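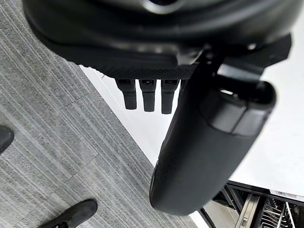

Black gripper housing with a textured strip along its lower edge.

Tariffs do not stay at the port

When the government announced in October the new duty on imported machine parts, the newspapers wrote mostly about the exchange rate. The currency lost a little, then it came back, and after two days the subject was closed. I think this was too early.

I work in purchasing for Gadby, a company with 60 employees. We buy bearings and small motors from Herura, and housings from Narkar. Both are foreign suppliers, and both told us in the same week that the duty will be added to our invoices in full. I do not blame them. Their margins on such parts are thin, and they have other customers in countries where no duty exists.

The supporters of the measure say that we should now buy at home. I have tried this. For one of our motors there is a single domestic producer, Lo Presti, and its minimum order is 3000 pieces. We need 200 in a year. I asked if we could share an order with another firm, and the answer was polite but negative. So we will pay the duty, and next spring our own customers will pay a part of it also.

It is true that some factories will gain. A steel town that gets back one production line has a right to be happy, and I would not like to be the person who explains to these workers that they are bad for the statistics. But the gain can be seen and photographed, while the cost is divided among thousands of small invoices. This makes it easy to forget when the minister speaks.

What I would ask for is modest. Let a firm that orders fewer than 2000 pieces of a part in a year apply for an exemption, if no domestic maker will accept its order. The form could be one page long. The government would lose little revenue, and firms of our size could plan their prices again – at the moment I sign quotations for next year with a number that I do not fully believe.

26 November 2020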